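Review: Plindham teal floor mat, after one summer

I bought this mat in the spring from the Sirkgate shop, and I waited with my review until September, so I can speak from real use. It is a teal mat with small raised dimples and big black graphics. My main use is simple: I put it down when I sort our food supplies and pack the snack box for trips.

First the good side. The dimples are useful. Bags of chips and packets do not slide away when I lean over them, and a full cardboard box stays where I put it. My old mat was smooth and everything was moving on it. Also it is comfortable for the knees, if you stay down for not too long. After half an hour I still prefer a cushion.

The color I like more than I expected. Small things in brown or white packaging are easy to see on teal. On the black letters it is more difficult, and one time I was looking for a black tag for several minutes when it was lying on the print. If the company makes a version without letters, I would take that one.

Cleaning is my biggest complaint. Crumbs go between the dimples and a dry cloth only pushes them around. I use a soft brush first, then a damp cloth, and I let it dry over the back of a chair. With corn flakes or crackers it is fine. With sugar you need patience.

For the first 2 days the mat had a smell of new rubber goods. I left it on the balcony and the smell went away. The corners also stood up a little in the beginning. I put heavy cans on them during the night and in the morning they were flat.

I compared it with the Muken mat of my sister. Hers is thicker and rolls up more easily, but the surface is less rough and a box can slip on it. For exercise I would choose Muken. For packing on the floor I stay with Plindham.

My score is 4 from 5. I take away one point for the crumbs.

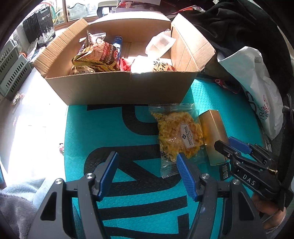

Melquiades Mendoza: Try the vacuum cleaner with the small brush head, on low power. I do mine like this every week and the crumbs come out, even the sugar. The print has faded a little where I kneel, but I can live with it.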